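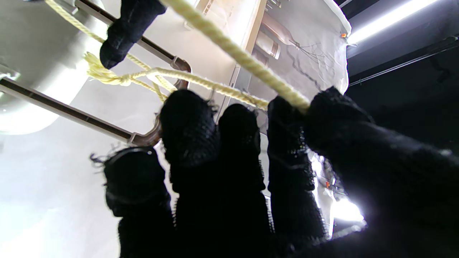 Three-strand rope, pale yellow, with a knot at the rail.

Jobs > Crafts and Outdoor > Rope and Knot Work

Rope workers wanted for the Alside workshop, Dundwood

14 shares
3 comments

Cunha is a small firm which makes and repairs rope goods: swings, climbing nets, handrails for stairs, mooring lines for small boats. We are looking for 2 people to join our workshop at Alside. The work begins in March and the contract is for one year, with the possibility to continue after that if both sides are satisfied.

What you will do

Most of the day is knotting and splicing. You will fix rope to metal rails and frames, put on end whippings, and make eye splices in three-strand rope. You will also open old work, check each strand and decide if the piece can be repaired or must be made again. This last part asks for more patience than people expect. Old knots can be very tight, and we do not like to cut a rope which can still be used.

You will work in the long room on the ground floor, together with Laurinda Figueiredo, who leads the bench, and Horácio Arruda, who measures and cuts. In the warm months there is also installation work at playgrounds and private gardens. For this you need to be comfortable on a ladder up to eight feet. You will not go alone.

Our largest order for the coming season is called Grekia. It is a set of climbing nets for a holiday park and it needs over 600 fixed knots, all tied in the same way and all finished by hand. Please think about this number before you apply – some people find such work calming, others are bored after one morning.

Who we are looking for

You do not need a diploma. It is good if you have worked with rope before, for example on boats, in a theater, in tree care or as a climber, but we also teach beginners. We want to see that you can tie a bowline, a clove hitch and a figure eight without looking in a book. If you can already make a long splice, please tell us.

You should be able to stand for many hours and to lift a full coil of rope with another person. Your English does not need to be perfect. Mine is also not perfect, and in the workshop we speak three languages.

What we offer

The pay is 1,908 per month before tax, and it is paid on the last working day. Work shoes and tools are provided, and you may keep your own fid if you prefer it. Lunch is at noon and we eat together. Travel to installation places is counted as working time.

How to apply

Write a short letter to Albertina Lobo at the Alside office. Tell us what you have done with your hands until now, in work or at home. If you have a piece of your own rope work, bring it to the interview or add a photo. A small piece is enough – a key ring, a dog lead, a mat.

The last day for applications is 7/13/19. After this we invite a few people for a trial morning at the bench. The trial is paid and you will receive an answer from us in any case.

For questions about the work itself, ask for Jouko Heiskanen at the workshop. He is easiest to reach before lunch.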